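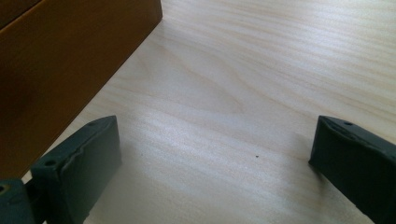 Gromstead Business Network – Members' Forum
Payments and Security
Thread: Altered bank details on supplier invoices

Bernice Alhassan
Moderator

Members are advised that 2 businesses in Gromstead have reported receiving invoices in which the supplier's bank details had been altered. In both cases the invoice number, the amount and the description of goods matched a real order. The message came as a reply within an existing email conversation, and only the account number and routing number were different.

One of the payments was stopped by the bank before release. The other was not, and the member concerned is waiting for a decision on recovery.

Until further notice, members should treat any change to payment details as unconfirmed until it has been checked by telephone. The number used for the call should come from a contract or an earlier statement. A number printed in the message announcing the change should not be used for this purpose.

Normunds Jõgi

Thank you for the notice. Our office received a message of this kind in November, presented as coming from Ots, with whom we have held an account for years. The wording was correct and the signature block was correct. Our bookkeeper noticed that the reply address had one additional letter.

I would ask whether the moderators intend to publish the addresses used. It would allow members to search their own mailboxes.

Bernice Alhassan
Moderator

The addresses will not be posted in the open forum, as at least one of them belongs to a legitimate business whose mailbox was entered without permission. Members may request the list by private message.

Gunārs Mets

I must respectfully disagree with the general advice. We process 136 supplier payments in a normal month, and a call for every change would place a considerable burden on a very small office. We use Flirnix for approvals, and it requires a second person to sign off on new bank details. In my view that is sufficient, at least for smaller sums. Our own limit for payment without a call is up to $700. 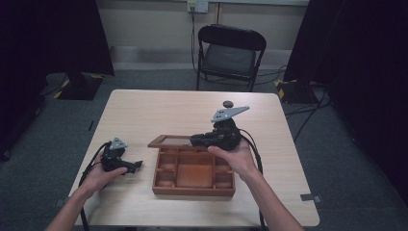

Baiba Lapiņa disputes this. A second approver who looks at the same false invoice will reach the same conclusion as the first, she writes, and the approval record will then show that everything was in order. She also points out that a low limit invites several invoices just beneath it.

Gunārs Mets

The point about invoices beneath the limit is fair, and I will raise it with our accountant. I maintain that the telephone call is not a complete answer either. Two of our suppliers can be reached only through a general line, where the person answering has no access to banking information.

Gunārs Sproģis

I handle accounts payable for Otero and can describe the procedure we adopted last year. Any request to change bank details is entered on a separate form and is not attached to an invoice. The existing details remain in force until the form is closed. If an invoice falls due in the meantime, it is held.
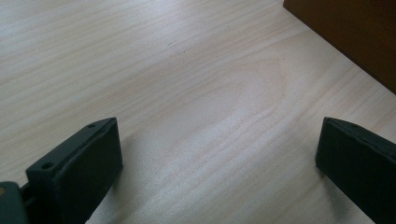

The form requires the name of the person reached by telephone, the time of the call and the source of the number. Where a supplier has only a general line, we ask for a written confirmation by regular mail to our street address. Some suppliers have complained about the delay – one quite strongly – but none has refused.

We also ask our bank for a name match before the first payment to a new account. This service is not offered by every bank, and members should inquire.

Normunds Jõgi

Would you be willing to share the form with the names removed?

Gunārs Sproģis

Yes, subject to approval from our office manager. I will post it in this thread.

Bernice Alhassan
Moderator

The thread will remain open for that purpose. Members who have already sent a payment to an altered account should telephone their bank's fraud department first and file a police report the same day. Please do not reply to the sender.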